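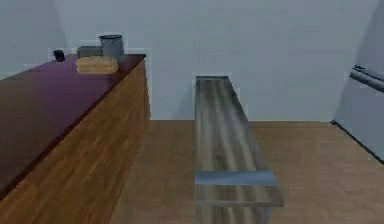
Choosing a countertop without regret
Speaker notes, Chak-lun Huang

Slide 1. Welcome
Say who I am and how long we have. Questions at the end, except if a word makes no sense, then stop me.
Mention the handout by the door. Prices on page 2 are from last July and have gone up.

Slide 2. Start with the sink
Most people start with color. I ask what sink they want first. An undermount sink needs a cut edge that can be left exposed, so standard laminate is usually out. A drop-in sink works with nearly anything.
Ask for a show of hands: who already owns the sink?

Slide 3. Measuring
Measure the depth at both ends and in the middle. Old walls bow.
Tell the Kumgate story. The drawing said 25 inches all the way along. The left end was short by the width of my thumb and the slab had to go back to the shop. Two weeks without a kitchen for that family.
Write down which way the appliance doors open.

Slide 4. Materials
Keep this short, they can read the table.
Granite: seal it, then test with a few drops of water every year. If the water soaks in, seal again.
Quartz: no sealing. Do not put a pan on it straight from the stove.
Wood: oil it often the first year. Scratches sand out.
Laminate: cheapest, and better than its reputation. Swells at the seams if water sits there.
Pass the samples around now. Get them back before slide 5.

Slide 5. Dark and glossy tops
They show crumbs, water spots and fingerprints. Some people wipe down twice a day and don't mind. Look at a large sample at home, in the morning and again under the kitchen lights. A two-inch chip is no help.

Slide 6. Reading a quote
Put up the Piltorus quote. Walk through the lines: slab, edge, sink cutout, delivery, removal of the old top.
Removal was $192 and the sink cutout was $499. Neither was in the first price the customer got over the phone. Ask for every line in writing.
Seams: ask where they will go and have it drawn on the plan.

Slide 7. Installation day
Empty the base cabinets. Shut off the water. Clear a path from the street, including the rug in the hall.
Check the overhang before the crew leaves.

Slide 8. Questions
If someone asks about concrete, send them to Lo, who has poured three of them.
Collect the sample box.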